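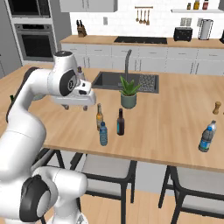
Jolar Glass and Container Recovery Trial
Progress report to the funding body, second reporting period

1. Status

The trial is running to the revised program. Of the 4 work packages, 2 are complete (site preparation and baseline audit), one is in progress (collection) and one has not started (end-market testing). No change to the total grant is requested.

2. Collection

Kerbside glass crates were delivered to 200 households in the Jolar catchment during March. Collection is fortnightly, on Saturday, with a 7 am start. Three streams are kept apart at the depot: amber glass, other glass, and plastic drink containers. Households sort only glass from plastic. Colour sorting is done at the depot.

The Avorari end of the route was added late because the access road was under repair. Households there received their crates after the first collection and are excluded from the participation figures for that fortnight. They are included from the second collection onward.

3. Contamination

The main contaminant is ceramic, mostly broken crockery. Ceramic does not melt at furnace temperature and the processor will reject a load for a small amount of it. Caps and neck rings are a lesser problem and are removed by screening after crushing. Paper labels are left on. Plastic sleeve labels are pulled by hand where practicable, and this is slower than was allowed for in the labour estimate.

The crate sticker has been reworded. The original said "glass only", which residents took to include drinking glasses and oven dishes. The new wording is "glass bottles and jars only".

4. Plant and storage

The Femov crusher was commissioned in April. Dust readings at the operator position were above the site limit on the first run. A water spray bar was fitted to the feed chute and the readings are now within the limit. Noise at the eastern boundary has not been remeasured since the spray bar was fitted and remains an open item.

Bay 3 floods at the low corner after heavy rain. Amber cullet has been moved to bay 2 until the drain is regraded. The quote for this work came in under the maintenance allowance.

5. Budget

Spending is behind forecast in freight and ahead in labour. The freight underspend is a matter of timing, as the first bulk load to Magalhães has been held over until a full truck can be made up. The labour overspend is due to hand removal of sleeve labels, as noted in section 3. We ask for approval to transfer funds between these two lines once the first freight invoice has been paid.

6. Next period

Dispatch first bulk load of amber cullet to Magalhães.
Regrade drain, bay 3.
Repeat boundary noise measurement.
Second household audit, same streets as the baseline.
Begin end-market testing on receipt of the processor's assay.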